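4. Working rules for grasping fragile items in simulation

4.1 Why a written protocol

Simulated manipulation has grown so quickly that each lab has its own habits, and the habits seldom make it into the paper. We think this is a great pity, as a few plain rules, agreed on early, would make results so much easier to share! The rules below came out of our own work on Panura, a set of household grasping tasks, and were revised in June after we tried to rerun our own older episodes and found that we had left out half of what we needed.

The rules cover three matters: what must be recorded before an episode starts, which views must be kept, and what may be called a success. They apply to any fragile item. Eggs are our favourite test object by a wide margin. An egg has a smooth, curved shell, offers no edge or handle to close on, and can lie in all sorts of ways, so a careless grasp planner has plenty of room to go wrong.

4.2 Views

Every episode must be stored from at least three viewpoints: one close to the fingers, one wide enough to take in the arm and the surface it works over, and one from a different side of the workspace. A wrist view alone is tempting (it is cheap, and the policy often uses nothing else), but it says very little about what else the arm might bump on its way in. We ask that all three be kept at their original resolution, without cropping after the fact. Figure 3 gives one view of each kind.

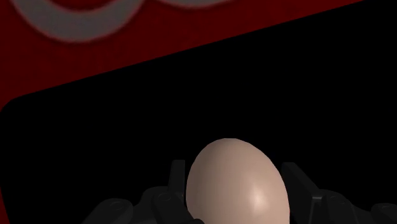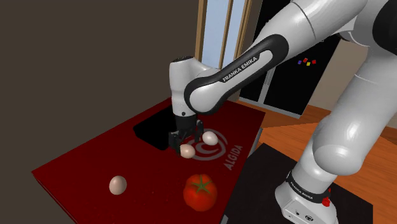
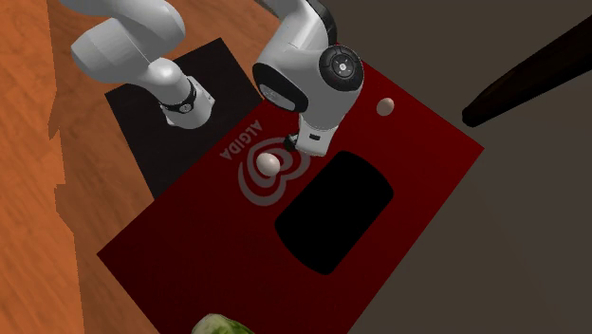 Figure 3. Rendered views from the egg task: the close view at the fingers (first), the wide view with the arm and tabletop (second), and the view from another side (third).

Camera poses must be logged in the base coordinates of the robot, along with the field of view and the render settings. If a pose is varied between episodes, the value used in each episode is stored, and the range goes in the main text of the paper. We had once treated render settings as a matter of taste. When we moved the tasks to a second renderer, Hurkex, dark surfaces lost nearly all their shading and a policy trained on the older images behaved quite differently. Two lines of metadata would have saved us a month of guessing.

4.3 Starting states

Objects are placed, then left to settle under gravity, and the state is saved only after all of them have come to rest. The saved state includes mass, friction and collision shape for every object, including those the robot is never meant to touch. Authors should report at least 200 starting states per task and publish the seeds. For Panura we release 400, split evenly between a development half and a held-out half. The held-out half must not be used for tuning, even for something as small as the closing speed of the gripper.

4.4 Contact and success

A lift counts as a success only if the item stays clear of the surface for 3 seconds and the contact force stays under the stated limit the whole time. The limit is chosen by the authors, but it has to be written down before the first run. Most simulators will let a gripper squeeze a rigid egg as hard as it likes with no harm done, so a task without a force limit is really a task about rigid blocks in the shape of eggs.

We also ask for a count of disturbed neighbours, meaning any other item moved by more than 5 millimetres. This turned out to be the most rewarding number in the whole protocol. Two planners, Sitov and Shehu, had matched each other closely on lifts in our earlier tests, and the neighbour count separated them at once. Sitov tended to sweep in low across the surface, while Shehu came down from above and left the layout much as it was.

4.5 Reporting failures

Failed episodes are published in the same format as successful ones, with all views included. Each gets one label from a short fixed list: missed, slipped, over force, collision, or timed out. Where two labels fit, the earlier event wins.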